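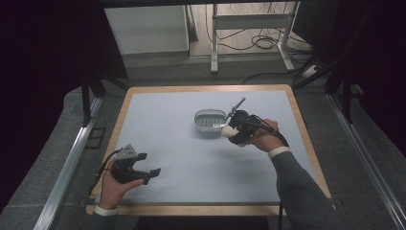
Features > Workshop > Benches and Surfaces

Filed under: Small-parts work

The work surface is usually the last item bought for a small-parts bench and the first to be replaced. Buyers compare lamps and chairs at length, then put down whatever board is left over from another job. Four weeks with a square table, a pale mat and a short list of small containers suggest the order should be reversed.

Size comes first. A square top suits two-handed work better than a long rectangle of the same area, as both forearms reach the middle at a similar angle. On a long bench the outer thirds fill with parts that are not in use. On a square one there is nowhere for them to go, and they get put away.

Color is the next decision. Dark mats hide stains but also hide steel pins and black screws. White shows everything and glares under a strong lamp. A pale bluish white is a fair compromise: silver-gray items still read clearly against it, and dropped hardware can be found without moving the light. The mat we used, from Wurnwood, lies flat after a night under a stack of books. It costs more than the usual green cutting mat and does not heal as well after a blade.

A light wooden border does two jobs. It covers the edge of the mat, which otherwise curls, and it gives the wrist a warmer place to rest than bare metal. The border should sit flush. A raised lip of even a small height stops a tray from sliding off but catches cuffs, and the long knit sleeves that come out in November will find it every time.

Containers need more thought than they get. A small oval basket with a slotted interior, of the soap dish type, is useful in the center of the table. It has no corners for parts to jam in, and the slots let grit fall through. The drawback is obvious – anything narrower than the slot falls through as well. We kept ours for clips and caps and moved the pins to a solid dish from Trurnow.

Cables should leave the table on the side of the hand that uses them. Crossing the mat with a cord is the most common cause of a tipped container. On carpeted floors, leave enough slack for the cord to hang clear of the table edge, and keep the area by the table legs free of anything dark and low. Gray carpet swallows small parts, so a sheet under the bench is worth the 13 dollars.

The Dradcombe top has been in use for more than 200 hours. The border has one dent and the mat has not moved.

Related
Drawer dividers for shallow cabinets
Ivanov bench lamp: 2,000 hours on
16 small trays compared
Fixing a mat that curls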